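Trandineck lab opens afternoon sessions for teaching robot arm by remote

January

A robotics lab in Trandineck has begun running afternoon sessions in which people with no programming background guide a robot arm through simple table tasks from across the room. The recordings are used to train the arm to do similar jobs without a person at the controls.

The project is called Domo and is run by Avumeo, which moved into the ground floor of the Trindade building last year. Sessions start at 2 p.m. and last until early evening, with a break halfway through.

The operator sits at a desk and holds a handheld controller. When the operator's wrist turns, the arm's wrist turns with it. A trigger under the index finger closes the gripper. The operator can look at the table directly or at a monitor showing the robot's own camera views.

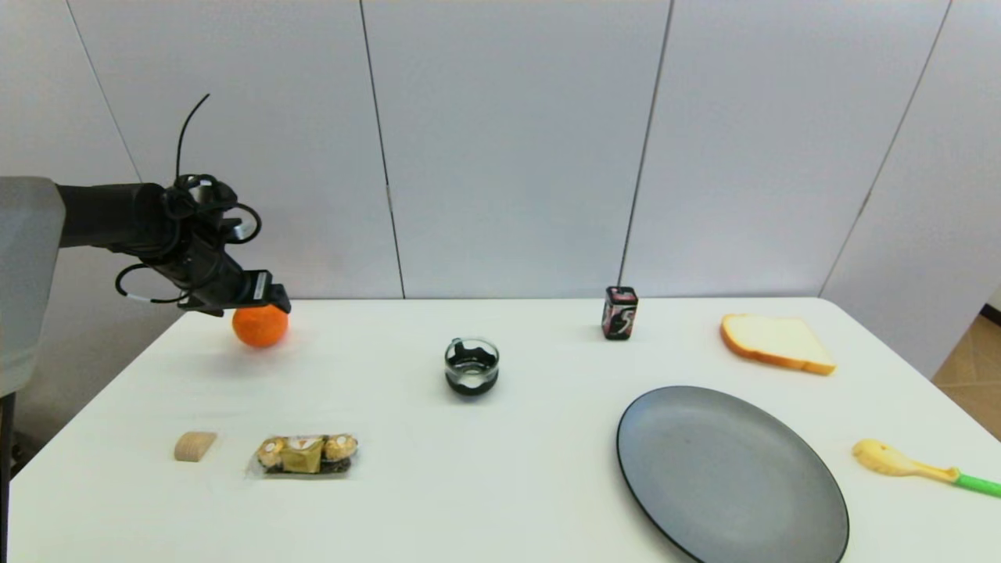

The gripper over an orange on the practice table.

Chathurika Uddin, who leads the Domo sessions, said the tasks use ordinary things from a kitchen or a shop because that is what the arm will be asked to handle later. Fruit, packaged sweets, bread and small wooden blocks are all in use this month.

"We could do all of this with plastic cubes and it would look very tidy," Uddin said. "Then you give the arm an orange and it has no idea how far to close."

A task is written on a card and read aloud before the operator starts. Most cards are one sentence long. The operator brings the arm to the object, lines up the fingers, grips, lifts, and sets the object down where the card says. The computer saves the arm's movements along with the camera views, and the operator presses a foot pedal to mark the end.

Lining up is the part new operators find hardest, Uddin said. From the desk it is difficult to judge depth, and many people stop too high or come down off center. The view from the wrist helps with the last stretch, when the arm itself can block the view from farther back.

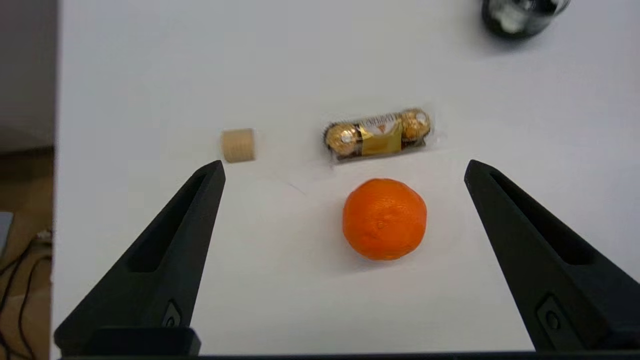
Wrist view, with a mandarin orange between the fingers and a pack of Ferrero Rocher behind it.

Each new operator gets 20 minutes of practice that is not saved. After that, a staff member sits nearby for the first saved runs and then leaves the operator to it. Runs that go wrong are kept in a separate folder. Uddin said those are useful too, provided they are labeled correctly, and that a dropped object followed by a good recovery is worth keeping.

The lab had saved 111 runs from the new sessions by the time of our visit. The target for the spring is much higher, but Uddin declined to give a figure. She said the lab would sooner have fewer runs done at a steady pace than a large pile of hurried ones.
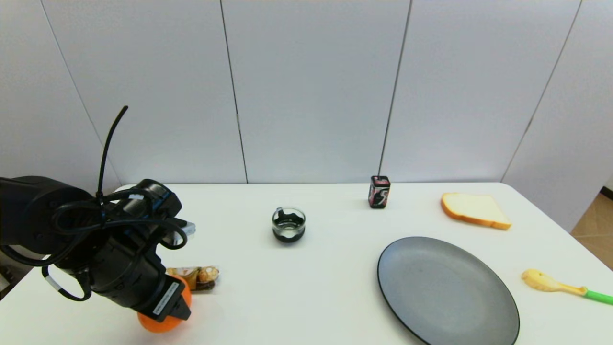 Slow hands wanted

Six operators have been trained so far. They include a retired dental technician, two students and a former crane driver, who told us the controller was "a lot lighter than what I'm used to" and that he had to learn to stop correcting all the time.

Small corrections are a problem for the training. If the operator wobbles on the way to an object, the arm may learn the wobble. Operators are told to pause, look, and move once. They are also told to vary their approach from one run to the next so that the arm does not learn only a single path.

Objects are shifted between runs for the same reason. A pack of chocolates that was beside the fruit may be moved nearer the front or turned at an angle. The operator does not choose the new layout. 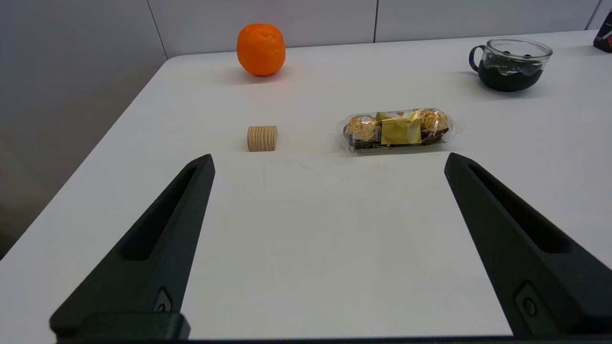 How to take part

Avumeo is looking for more operators through the end of spring. Applicants must be 18 or older and able to sit at a desk for an hour at a time. Glasses are fine. Gaming experience is not required. Sessions are paid by the hour, and travel within Trandineck is covered.

Sign-up forms are available at the front desk of the Trindade building. New operators are asked to arrive at 1:30 p.m. on their first day for a safety talk.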